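Siham Tazi had the hearse washed by seven and parked it facing the gate. Her uncle had always done it that way, and the drivers at Pacheco still did.

The family wanted a burial at Codbridge, on the hill side, next to the grandmother. That meant the narrow lane and six bearers who could manage the slope. She had four. She rang the chapel at Mallemari and they lent her two more, on the promise of the same in February.

Archana Nigam came in at nine with her father's suit over her arm. She had forgotten the tie.

"He never wore one," she said. "Does he have to?"

"No," said Siham. "He can go as he was." 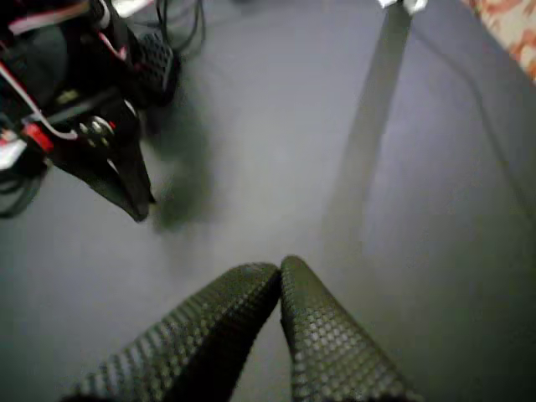

They sat in the small office and went through the order of service. Archana wanted 160 copies, then 64, then 160 again. Her father had driven the 213 bus until he retired and she had no idea who would come.

"Print the larger number," said Siham. "People take them home."

Archana signed where she was shown. She asked whether she could see him before the lid went on, and Siham said she could, any time up to noon on the day.

"Will you be there?"

"I'll be outside the door."

Archana nodded. She folded the suit cover in half, then in half again, and put it in her bag. At the gate she stopped by the hearse and looked in through the glass for a while - then she crossed the road to wait for her bus.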